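Kileck releases Rallitico 2, a task planner for two-handed robots

31/03/2022

Software company Kileck has released version 2 of Rallitico, its planning and control package for robots with two arms and multi-fingered hands. The update is available now to existing license holders. New customers can request a trial copy through the company's website.

The main change is in how the planner splits a job between the two arms. Version 1 gave each arm a fixed list of steps and made one wait while the other finished. Version 2 builds a single plan for both and decides at run time which hand takes the next step. Kileck says the new planner checks its plan against the camera view every 180 milliseconds and can drop a step if the view no longer matches what it expected.

The company has been testing the release on tabletop jobs with household items, such as putting an apple into a small lidded trash bin.

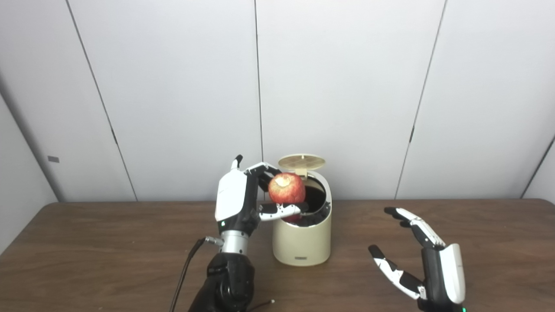 Grasp selection has also been rewritten. Users no longer need to supply a 3D model of each object. The software proposes finger positions from the camera image and depth data, ranks them, and passes the best one to the hand controller. If the grasp fails a force check, the next one on the list is tried. The grasp library that ships with the release was built from over 2,000 recorded attempts.

Lids, drawers and hinged doors are handled by a separate module called Barbosa, which was sold as an add-on until now and is included in version 2. It treats a lid as a moving part with a limited range and plans finger contact along the rim. Kileck lists 24 container types as supported. Users can add their own by entering the hinge position and opening angle in a text file.

The logging tool has a new timeline view that shows both arms side by side, with planner decisions marked on each track. Logs from version 1 can be opened but not edited.

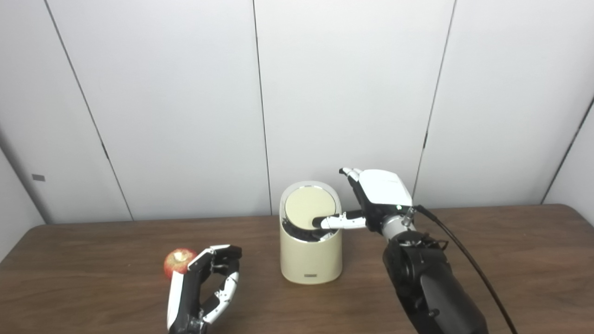

Availability and support

Rallitico 2 runs on Linux and needs a separate graphics card for the perception module. A single-robot license costs $918 a year. Holders of a version 1 license can upgrade at no charge until September, when support for the older version ends.

A driver for the Peso line of arms is still in beta and has to be downloaded separately. Kileck has not given a date for the final driver.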